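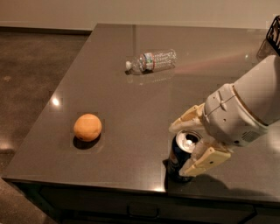
Can one Clulo splitter feed two displays that have different maximum resolutions?

With the splitter in its factory setting, both displays receive the highest resolution that the lower of the two can accept. To send each display its own resolution, set the EDID switch to position 2 and follow the steps under Setting the EDID Mode.

Section 5: Connecting and Setting Up the Splitter

This section covers the two-output model of the Clulo HDMI splitter. Owners of the four-output model should use the separate sheet packed with that unit, as the switch positions are different.

Before You Start

Check that you have the splitter, the power adapter, the short HDMI cable, and the mounting bracket with its two screws. You will also need one HDMI cable for each display. These are not supplied.

Caution: Use only the power adapter supplied with the splitter. Adapters from the older Marchal units have the same plug but a different voltage, and connecting one will damage the input board. This kind of damage is not covered by the warranty.

Connecting the Splitter

1. Turn off the source device and both displays. Unplug the source from the wall outlet.

2. Connect the short HDMI cable from the output of the source to the port marked IN on the splitter.

3. Connect the first display to OUT 1. If one display matters more to you than the other, connect it here. The splitter reads OUT 1 first when it starts up.

4. Connect the second display to OUT 2.

5. Push the adapter plug into the DC socket until it clicks, then plug the adapter into the wall outlet. The power light turns red.

6. Turn on both displays and choose the correct input on each one.

7. Plug in the source and turn it on. The power light changes to green when a signal is found. This can take up to 36 seconds the first time.

Note: The light for each output comes on only when a display is connected and awake. A display in standby may show as not connected.

Setting the EDID Mode

EDID is the information a display sends back to the source to say which resolutions and sound formats it can handle. The switch is on the side of the case, next to the DC socket. Move it with the tip of a small screwdriver.

Position 1 – Shared. Both outputs carry the same signal, matched to the lower display. This is the factory setting.

Position 2 – Scaled. OUT 1 passes the source signal unchanged. OUT 2 is scaled down if the second display needs it.

Position 3 – Fixed. Both outputs are held at 1080p with stereo sound, whatever the displays report.

To change the mode:

1. Turn off the source. Leave the splitter powered.

2. Move the switch to the new position.

3. Hold the RESET button for five seconds and let go. The power light blinks twice.

4. Turn the source back on and wait for the picture to return.

Caution: Do not move the switch while a picture is being shown. The source may lock up and need to be unplugged.

Note: In Position 2, surround sound is sent to OUT 1 only. OUT 2 always carries stereo.

Using an Ondulia Receiver

If an Ondulia wireless receiver is paired with the splitter, it takes the place of OUT 2. Remove any cable from OUT 2 before pairing. The receiver does not work in Position 3.

1. Hold the PAIR button on the splitter until the OUT 2 light blinks.

2. Within the next minute, press the button on the back of the receiver.

3. Wait for both lights to stay on.

Up to five receivers can be stored in memory, but only one can be used at a time. Pairing another after that erases the oldest.

If There Is No Picture

Power light is off – check the adapter at both ends and try a different outlet.

Power light stays red – the splitter has no signal from the source. Replace the cable at IN with one you know is good.

Picture on OUT 1 only – set the switch to Position 1 and reset. If the second picture comes back, the cable to OUT 2 may be too long for the resolution in use.

Picture flickers or drops out – lower the resolution at the source by one step. Keep the HDMI cables away from power cords where possible.

Mounting

The bracket fits the underside of the case only. Leave 2 inches of open space on each side for air. The case gets warm in normal use, so do not cover it or stack other equipment on top of it.

Section revised July 15, 2021, by Josiane Riviere, Skumaveo Product Support. Replaces the October printing. Firmware updates are covered in Section 6.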